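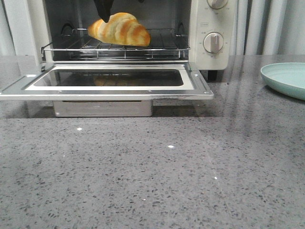 Gajdoš wrote to me after our last club meeting that the students should stop changing the gripper and start changing the way they approach the rack. I would like to begin my talk with this remark, as I think he is right and I did not listen for two weeks.

Print this page | E-mail this page
Speaker notes, November 24, 2025
By Adjoa Opoku

Greet the room. Thank the Flinier school for the kitchen.

The task. Our team is called Tulo. The arm must work with a croissant at a toaster oven, with the door open and a wire rack inside. The competition gives 300 seconds for one round. There is a plate to the right of the oven.

Why a croissant. It is curved, it has ridges, and no two are the same. When the fingers hold it near the center, one end can hang lower than the other. Ask the audience: which end would you put down first? Wait for answers.

What we tried. The students recorded 2080 attempts in November. They sorted them by hand into 3 groups: good, crushed, dropped. Show the table. Do not read every row, it is long.

The software. We use Temex for the motion planning. The younger students write only the grip part, and I find this is enough for one term. Mention that the open door takes much space in front, so the arm comes in from above.

Costs. We spent nearly 275 dollars, most of it on pastry. Pause here.

Questions about safety: the oven stays unplugged when students practice. Say this slowly, parents always ask.

If there is time, tell about the first round and the jam.

We use cookies to improve your visit. Accept | Settings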